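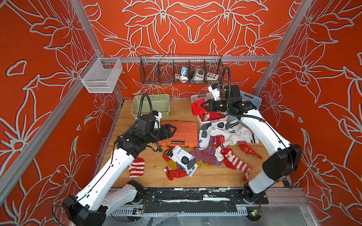
Drarasden wrote:
One basket per person never worked at our place. The kids' socks all look the same once they're in the wash, so I sort by kind and let people come and get their own.

Pascu_R wrote:
We did it by person for years and it was fine. You just have to buy each kid a different colour. Grey for one, navy for the other, done.

Wadham wrote:
That falls apart in November, Pascu. My original question was about the Christmas socks. They come out of the tub in the garage, they all get washed first, and then I've got a heap of red on the table and everything is red. Striped ones, snowflake ones, Santa ones. Colour is no help to me.

What I've got so far:

1. Take out anything that isn't red. A long mauve-pink ribbed sock with a mustard toe finds its mate straight away, so get those off the table first. 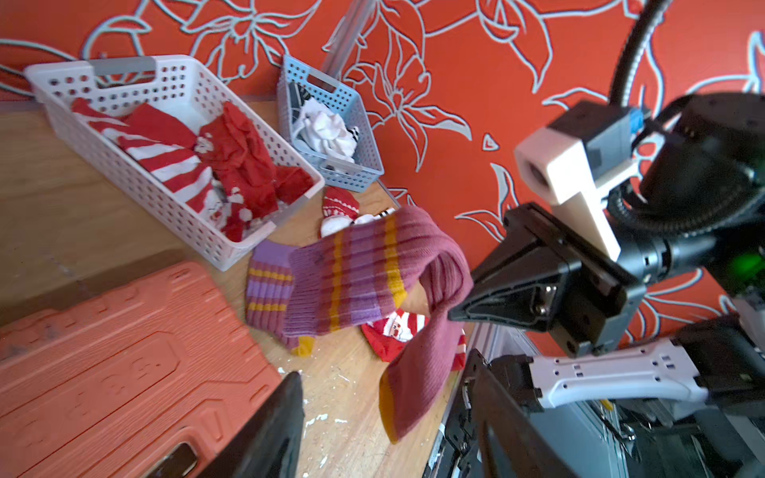
2. Split the reds by pattern. Stripes in one basket, snowflakes in another.

3. Pair up inside each basket and fold.

Step 3 is where I lose the evening. Any better ideas?

Skiruro wrote:
Pin them before they go in the wash. One safety pin through both cuffs. I bought a box of 500 and I've still got nearly all of them.

Drarasden wrote:
Pins rust and they leave holes in anything knitted. I wouldn't do that with fuzzy socks.

Skiruro wrote:
Mine haven't rusted. Buy stainless.

Pascu_R wrote:
I'm with Drarasden on the holes. A mesh bag does the same job. And why wash them all in November? If they went away clean in June or whenever you finally took them down, they're still clean.

Wadham wrote:
They smell like the garage, that's why. I'm not putting them on the kids like that.

Anyway, I tried it again with wider baskets. The big white plastic one with the holes in the sides is much better for the snowflake socks, as you can spread them out on the bottom and see the cuffs.

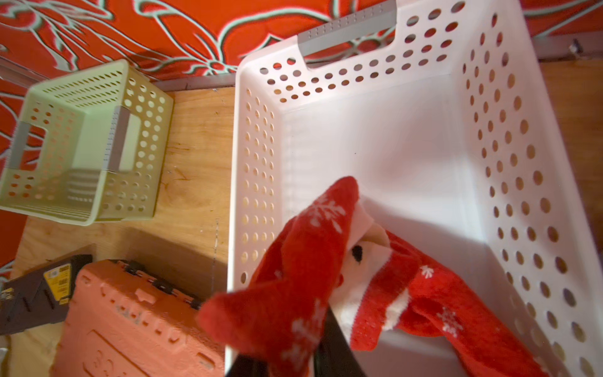 I used to do this part in a deep laundry hamper and it was hopeless, you had to dig for everything. I'd still like something with a flat lid so I can stack 2 of them in the cupboard. Odd ones get until New Year and then they're dusting rags.

Skiruro wrote:
Odd ones can be worn as odd ones. Mine go to school like that.

Drarasden wrote:
Not in my house.

Last edited by Wadham, November 21, 2022 – fixed the numbering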